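Cooking Basics Evenings, April report to the Falleo fund

From: Arnar Riis
Sent Sunday night, sorry, kitchen ran long again.

Short version: classes full, money fine, stove not fine. Details under the headings like you asked.
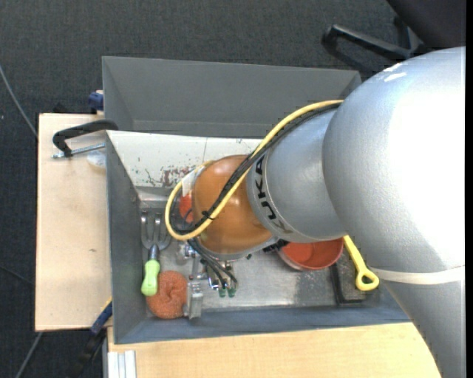
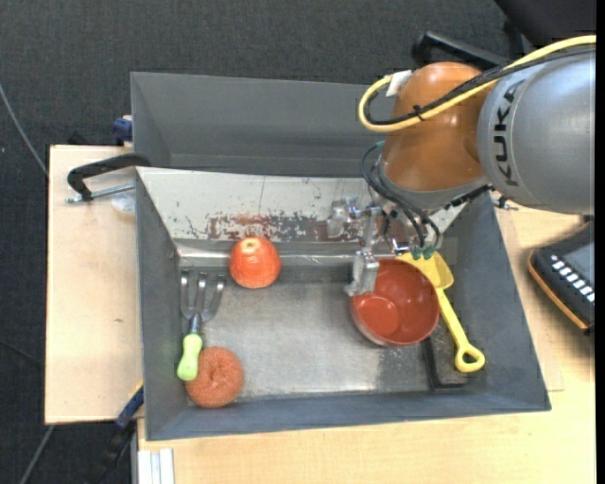 1. Classes

Two groups running now, beginners and the ones who came back. Beginners did knife work, onions, plain rice, a pan sauce. Returning group is on braising. Short ribs went well. The pork shoulder needed longer than a class lasts so we ate at nearly ten and people missed buses. Next time I start it in the afternoon before anyone gets there.

Bread night moved to May. Dough and a three hour slot don't get along, need to rethink it. Maybe make the dough the night before and have them only shape and bake.

Feedback cards: most asked for more weeknight stuff, fewer sauces. Fair. Swapped the hollandaise lesson for sheet pan chicken and a soup from leftovers. One person wants a whole evening on eggs. I'd do it.

2. Money

Spent so far on food: within the line you approved. Meat is up, vegetables came in under. The Egilsson butcher's shop gives us a discount on cheap cuts if we order by Thursday, so we order by Thursday.

Bought with the equipment line:
- 8 chef's knives, mid price, they hold an edge ok
- 2 cast iron skillets, 12 inch
- cutting boards, the heavy kind, plus damp towels underneath so they dont slide
- a sharpening stone, which I use and students watch for now

Left in that line: $400. Would like to keep it back for the stove, see next.

3. Problems

Back left burner on the big stove won't hold a low flame. Fine for searing, useless for a simmer. Gonis came to look, says valve, has to order the part. No date yet. Until then the soup goes on the front and everyone waits for that burner, slows down the whole evening.

Storage. Spices are still in a box on the floor of the pantry. Shelf is bought, not up.

Also lost one Saturday session to a double booking of the kitchen. My mistake, I confirmed by phone and never in writing. All in writing from now on.

4. Staff

Jastine's catering has lent us a second cook for the returning group through the end of term, paid from the teaching line, same rate as before. Big help with the hot pans. Beginners I still take alone. It's managable but if that group grows I'll need another pair of hands.

5. Next period

- get burner fixed
- shelf up
- bread night, new format
- egg evening if enough sign up
- recipe sheets retyped, the current ones have cups and grams mixed and people keep asking

6. What I need from you

A yes or no on moving the $400 to stove repair. Also whether the end of term dinner can come out of the food line or needs its own request. Receipts are in the shared folder, two from the butcher still to scan, will do those tomorow.

Arnar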